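Okay so I finally caught up on Bridora over the long weekend and I have thoughts. Thread, sorry in advance. Spoilers up to the end of the Phromma arc, nothing past that.

First thing: the delay. They bumped the finale from January with one line on the official site and no new date, and my group chat lost its mind. I'm weirdly okay with it? I'd take a finished episode over a recap with new narration any day of the week.

For anyone who wasn't there, the last time this studio rushed an ending we got Astoren. The final fight was a slow pan over a painting of a mountain. With sound effects! My favourite character in the whole show went out as a colour smear and a door slam.
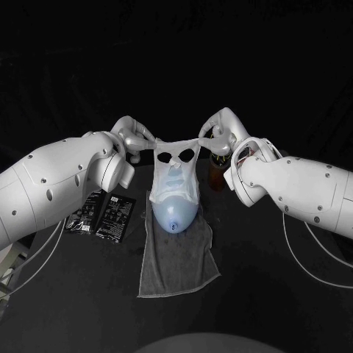

They did fix a lot of it for the home release, to be fair. I've got the box set (yes, I paid import shipping to Canada, no, I won't tell you what it cost) and the mountain fight is a totally different sequence now. Still not great. But there are people in it.

Anyway, Bridora. The dub is so good. Kavitha Krishnan as the harbour master is doing more with a sigh than most leads do with a whole monologue. I watched the lighthouse episode subbed and then again dubbed and I'd pick her version, which I never, ever say.

Dennis Oakley did the script adaptation and you can tell somebody cared about the jokes. The bit with the misread tide table works in English! It's a pun on two words that don't even exist in English!

Complaints, because I have them: the second opening is a downgrade, the horse is very obviously a 3D model, and episode 3 has a flashback inside a flashback inside a dream. I had to pause it and go make a tea.

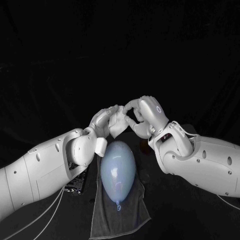 Also the manga is way ahead. Chapter 379 is where everybody tells you to stop if you're anime-only, and I did stop, and it's been agony. My library has a 400-page omnibus on hold for me and I keep walking past the desk like it's going to call my name.

Somebody asked if you need to see Prerkton first. Nope. Same world, different coast, one cameo you'll miss and be fine. I'd watch it after, when you're sad that Bridora's over and want more boats.

If they announce the new finale date this month I'm doing a full rewatch and live posting it. Mute me now if that's going to bug you. Dub only, no skipping the horse.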